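**Cistivden publica os resultados da comparação entre as pinças Prandow e Groen**

*Ensaio com pinças de mão em casas habitadas reúne 1.598 pegas e já está aberto a outros grupos*

Grarndale, julho — A Cistivden apresenta hoje os resultados do seu primeiro ensaio comparativo de pinças de mão fora da bancada, e estamos muito contentes com o que saiu dele! Durante a primavera, a equipa levou dois modelos, o Prandow e o Groen, para 13 casas habitadas e registou 1.598 pegas em quartos, cozinhas e corredores, sempre com os objetos que os moradores lá tinham. O relatório completo, com as tabelas por tipo de objeto e os registos de abertura e força, fica disponível a partir deste mês.

A pergunta de partida era simples de formular e bastante trabalhosa de medir: o que muda no resultado de uma pega quando se troca a geometria dos dedos e se mantém tudo o resto? Os ensaios de bancada que fizemos no ano passado, com cubos, cilindros e frascos calibrados, davam os dois modelos praticamente empatados. Desconfiávamos desse empate, porque um cubo de plástico rígido perdoa quase tudo — um saco amarrotado não perdoa nada.

O protocolo foi o mesmo em todas as casas. Cada tarefa era feita com as duas pinças, alternando a ordem, e o operador tinha duas tentativas por objeto. Contou como pega válida a que levantava o objeto, o deslocava até ao destino e o largava sem o reter nos dedos. As tarefas de arrumação e de lixo doméstico ocuparam a maior parte do tempo de ensaio e foram também as que mais separaram os modelos. 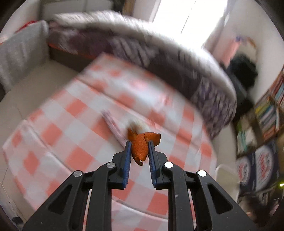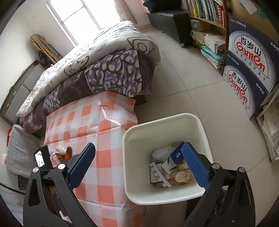
A Prandow saiu à frente nos materiais moles e leves, e a diferença foi maior do que esperávamos. Os dedos mais estreitos entram melhor por baixo de uma dobra ou de uma ponta levantada, e a força mínima de fecho é suficientemente baixa para não esmagar espuma ou papel. O revestimento dos dedos contou muito nesta parte: numa almofada azul com relevo, como as que apertam a peça cor de laranja por cima do lençol aos quadrados, o material deformável tem onde assentar, ao passo que numa superfície lisa a peça tende a rodar logo que sai do apoio. Nos sacos de plástico finos, o relevo ajudou ainda mais, embora tenha aparecido um problema novo, o da película que fica agarrada ao dedo depois da abertura. Essa retenção foi registada à parte e tem um capítulo próprio no relatório.

Já a Groen mostrou o seu valor em objetos rígidos e em embalagens de cartão com aresta marcada. O curso de abertura é mais longo, o fecho é mais firme e o operador sente bem no punho o momento do contacto. Foi também a preferida para livros e caixas pequenas. Em contrapartida, dentro de recipientes a vantagem desaparece. Um cesto do lixo tem paredes, tem um rebordo, e uma das maxilas acaba muitas vezes por descer entre papéis e cartões enquanto a outra procura espaço do lado de fora. A largura exterior da pinça passa então a pesar mais do que a força disponível, e foi aí que a Groen gastou com maior frequência a segunda tentativa.

Tivemos outra surpresa agradável com a luz. Receávamos que as janelas em contraluz estragassem boa parte das gravações, mas a exposição recuperou depressa na maioria dos casos, e os movimentos rápidos do braço deram mais trabalho à revisão do que o sol. Recomendamos a quem repetir o ensaio que abrande na aproximação final, mesmo que isso alongue cada sequência.

A Cistivden não declara um vencedor. Para recolha em arrumação geral, vamos continuar com a Prandow; para estantes e despensas, ficamos com a Groen, e estamos a desenhar um jogo de dedos intermédio que sirva às duas montagens. Os primeiros moldes já estão a ser cortados na oficina de Grarndale.

Os grupos que queiram aplicar o protocolo nas suas próprias pinças podem pedir as folhas de registo e os ficheiros de montagem à Cistivden. Temos muita vontade de ver resultados com outras geometrias, sobretudo com dedos flexíveis, que ficaram fora desta ronda. As inscrições para a próxima fase de ensaios abrem em setembro.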